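Home | Ask | Topics | Tidying | Kitchen | Log in

Best way to store spare split key rings?
Posted in July by Gumby

I have a heap of split key rings in a drawer, some on old tags, and they link together whenever I go in there. I don't want to buy a 30 pocket organizer. What do you use?

Vesia
Thread them all on one big ring and put a coloured tag on it so you can find it. Takes 2 minutes. Sort by size first if you can be bothered. I never was, and I can still get the one I need.

Nava
jar

Torkeo
A jar is fine until you tip it out. I had mine in a jar for years and they came out in a clump. Now I hook them together in a loose chain on purpose, with a larger ring in the middle, and lift the lot by the tag. To take one off, slide a butter knife into the split and work it around. It saves your nails. If a ring has been stretched and won't close flat, throw it out, as keys will work their way off it. Mine live on the grey table by the patterned wall, so I don't need the drawer at all.
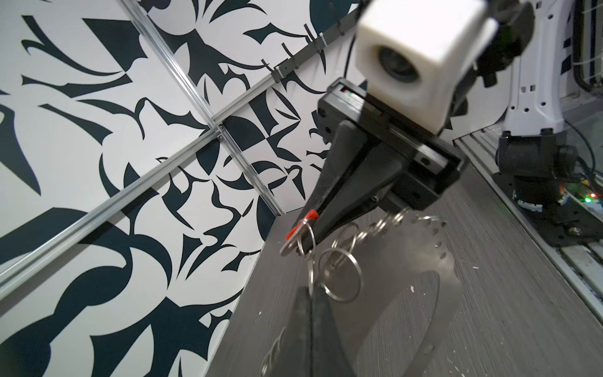

Key rings on their red tab, over the steel strip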